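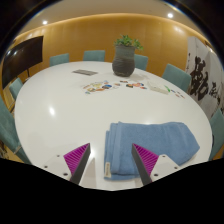

Figure 3. Meeting room with oval table and folded blue towel.

4.2 Club licensing and survival

We followed 52 clubs in the Lornero regional league over five seasons. Clubs that passed the license check in their first year were more likely to still be playing in the fifth. Stadium size mattered less than we expected. Mukumetti, whose ground holds 900 people, kept its place throughout, while two clubs with larger grounds folded. Fan payments made through Fundgate covered travel costs for 40 of the clubs but seldom paid wages.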